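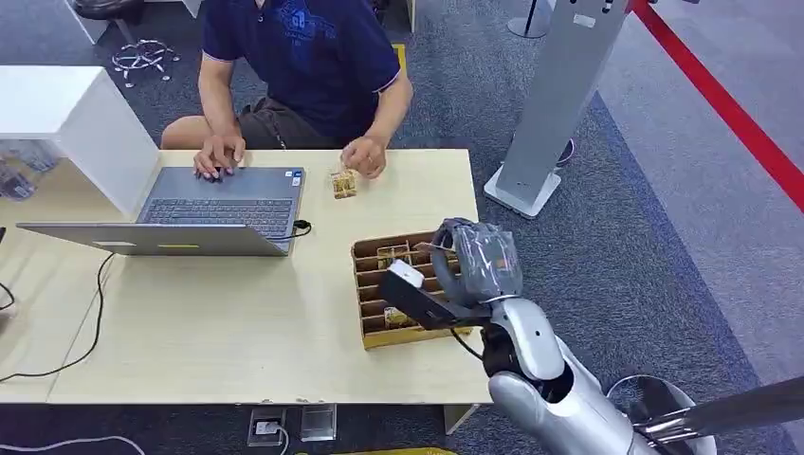

Meredent Tray Cell Setup Kit: five weeks in
Reviewed by Nadja Aebischer, 07/11/2020

The Meredent kit promises that one person with a laptop can get a robot arm picking small wrapped goods out of a divided tray in a single afternoon. I have heard that promise from other vendors, and I have paid other vendors. So I went in with low expectations and a notebook.

What you get for $2,752 is the setup software, a pair of adapter plates for the gripper fingers, a cable set, and a year of phone support through Skillton. You do not get an arm. You do not get a tray either, which annoyed me until I found that an ordinary corrugated cardboard one with partitions does the job. Ours gets replaced when the dividers start to lean. A leaning divider is the most common cause of a bad pick on our cell, and the software has no way of telling you so. It reports "grip fault 136" for that, and for a loose finger, and for a piece turned sideways in its slot.

Setup goes like this. You put the arm over the tray, open the fingers around one compartment, and save the position. Then you do the corner compartments, and the software works out the rest. In theory. On our tray the math drifted toward the middle, where the cardboard bows, and I ended up teaching most of the inner rows by hand. The manual calls this "optional refinement." It took me longer than everything else put together.

The fingers are where I have the strongest opinion. Foil wrapping is slippery and it tears, and the bare fingers that came with our arm did both kinds of damage. Meredent sells a soft sleeve for this at a price I won't repeat. Plastic film held down with tape costs next to nothing and works as well for small foil-wrapped pieces. You do have to change it. I check it at the start of each shift, and if the film has bunched up anywhere near the tip I strip it and start over, then run 50 picks before I trust it. Skipping that check cost us a whole morning in the second week.

Route your wires before you teach anything. The thin wire to the gripper needs slack at every joint, and if you tie it down afterward you may find that half your saved positions now pull on it. The manual puts this on the last page.

Small gripes: the laptop has to stay plugged in to the cell the whole time you are teaching, and the supplied cable is too stiff to lie flat. The save button sits right beside the button that clears a row. There is no undo. Ambros Hämmerli at Skillton told me an undo is coming. He was polite and knew the product, and he picked up the phone every time, but I'll believe in the undo when I click it.

Compared with the Mistoveo package we had before, the screens are cleaner and the saved positions survive a restart. Mistoveo handled uneven trays better, though, and cost less. If your trays are rigid plastic and your parts don't mind being squeezed, Meredent will probably get you running in the afternoon they advertise. With cardboard and foil, plan on two days and buy extra tape.

Rating: 3 out of 5. It would be a 4 if the fault codes meant something.

Update: the new release splits fault 136 into two codes. Both of them still say "check grip."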